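Doscombe Print & Frame — Frequently Asked Questions

Last updated Feb 9, 2026

How do I order a print?
Choose a print and a size on the website, then pay by card at checkout. You can also order in person at the counter. We don't take orders over the phone, but we're happy to answer questions that way.

How long will my order take?
Unframed prints leave the workshop within 48 hours, not counting weekends. Framed orders take 7 working days. Custom sizes are quoted individually by Siham Bouazza, who will email you a date along with the price.

What height should I hang a picture?
Most people hang too high. Aim to have the centre of the picture at eye level for an adult who is standing. Over a sofa or sideboard, go lower so the two pieces look like they belong together. On a large plain wall you can place a picture well off to one side if you like the look of it. 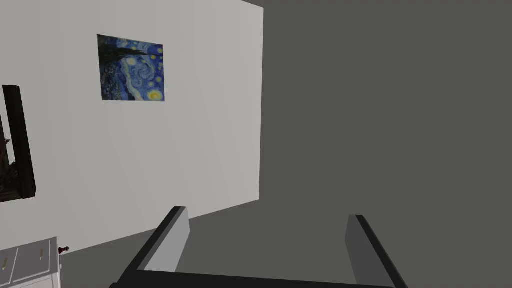 A night-sky painting on a pale grey wall.

Do you supply hooks and wire?
Framed orders come with wire already fitted and two hooks suitable for plasterboard. Brick and concrete walls need a masonry plug, and you'll have to buy those at a hardware store. If you rent, check with your landlord before drilling.

Can I hang a print in the bathroom or kitchen?
We don't recommend it. Steam gets in behind the glazing and the paper will ripple. A hallway is usually fine — just keep the print out of direct afternoon sun, as the colours will fade.

Do you sell picture cards as well?
Yes. Many of the prints also come as cards, sold singly or in sets. Cards are posted flat in a stiffened envelope.

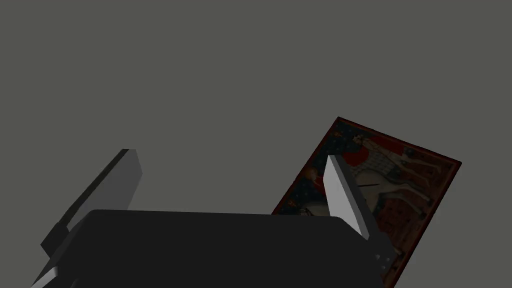
Cards can't be tracked unless you choose parcel post at checkout. Schools and clubs ordering 100 cards or more get a discount, which Thiện Thái can set up for you if you email before ordering.

What if my order arrives damaged?
Keep all the packaging and send us a photo of the damage. We'll replace the item or refund you, whichever you prefer. Broken glazing on its own can be replaced at the workshop while you wait.

Can I return something I've changed my mind about?
Unframed prints and cards, yes, if they're unmarked. Framed and custom work is made to order and can't be returned.

Are you open all year?
We close for two weeks in July. Orders placed during the break are started when we reopen.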